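Category: Kitchen & Pantry > Storage

Sugar going hard: bag or jar?

elsa_p
We buy sugar in big bags now and the last one turned into a brick by June. I store it in the bag with a clip. My sister says put everything in jars. I don't want to buy 8 jars if the bag is fine. What do you all do?

mojo_bakes
Jars, always. A clip doesn't seal the corners of the bag. I also keep salt and cocoa in closed tubs and haven't had a lump in over 6 years. 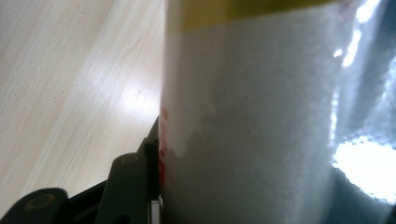 Re: Sugar going hard: bag or jar?

guoqing_t
Disagree. White sugar keeps fine in a bag if the cupboard is dry. Mine is on an inside wall, away from the stove and kettle. Before you spend money, move the bag. If it still clumps, then look at jars.

mojo_bakes
Not everyone has a dry cupboard. Our kitchen is at 60 percent humidity most of the summer.

elsa_p
Mine is right over the kettle, so that could be it.

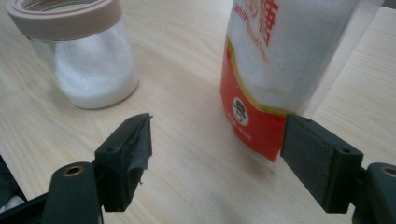
Modupe U.
Humidity is the whole problem with white sugar. It takes on moisture from the air, then dries out and the crystals stick together. Brown sugar is the opposite and goes hard when it dries, so don't treat them the same way. I do half and half: a clear glass jar with a screw lid for daily use, and the rest stays in its plastic bag until the jar gets low. Wash the jar between refills and let it dry overnight. One damp spoon will undo all of it.

guoqing_t
I can live with that. But one jar, not 8.

harang
Is the hard bag still usable? I have one too.

Modupe U.
Yes. Put it in a second bag and hit it with a rolling pin, then sift. Big lumps can go in syrup.

elsa_p
Moved the bag to the hall closet. Will get one jar and see how it does.

4 people found this thread helpful | Share (6)
Contact | Forum rules | Back to top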